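Reviews > Packing & Post > Boxes and Mailers

We use cookies to remember your basket and to see which pages get read. Accept all / Manage settings

Nukside fold-up tray boxes, reviewed after a very busy June

I should say at the start that I am fussy about boxes. I send out small parcels of soap and candles from home, and for years I bought whatever was cheapest and then spent half my evenings wrestling with brown tape. So when my friend Silvana Lins told me she had moved her whole shop over to the Nukside ones, the kind that arrive flat and fold into a tray with a lid, I ordered a pack of 54 and cleared myself an afternoon to get to know them.

They come in a tidy bundle, much slimmer than I had feared, and it slid under the spare bed with room to spare. The card is proper corrugated stuff with a good stiff feel to it. There is one sheet of instructions, all drawings and no words, and I will admit I looked at it upside down for quite a while before the penny dropped!

The first one took me 7 minutes. By the end of the afternoon I could do one while chatting on the phone, so please don't be put off if you make a mess of your first go (I bent a tab right over and had to iron it flat with the back of a spoon).

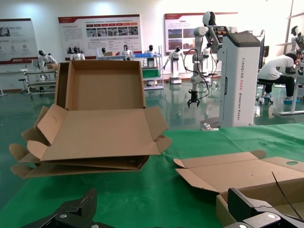
Folding goes best on a big table with a cloth over it, as the card doesn't skid about and you aren't scratching the polish. Lay the blank flat, run a thumbnail down every crease before you try to lift anything, and bring the back panel up first. With the back standing tall and the flaps still splayed out at the sides and front, you can see at a glance which rounded tabs have yet to be tucked in, and I like to work on top of the pile of flat ones so the next is ready to hand. Leave the front until last. If you fold it early the side tabs fight you all the way, and you end up with a lopsided tray and a bad temper.

Once they are together they are lovely and firm. I packed three bars of soap and a candle into one, wrapped it in nothing but its own lid and a strip of paper tape, and posted it to Lukian Pasichnyk, who lives at the far end of the country and can be trusted to complain. It reached him with all four corners square and he has since asked where to buy them, so there we are.

Now for the grumbles. The tabs are a snug fit, which is grand for strength but hard on sore fingers, and after a long session my thumbs knew all about it. They also don't like being taken apart and folded again. I managed it twice with one box and by then the creases had gone soft and furry. And I do wish they would sell a smaller pack, for people who only want a few at Christmas.

I tried the Stutwood ones as well, for fairness. They are a bit quicker to put up and a bit cheaper too, but the lid lifts at the front unless you tape it, and I'm trying to get through less tape.

Would I buy them again? I already have, and the second bundle is under the bed with the first.

Four stars out of five from me.

Was this review helpful? Yes (54) No (3)
7 comments | Share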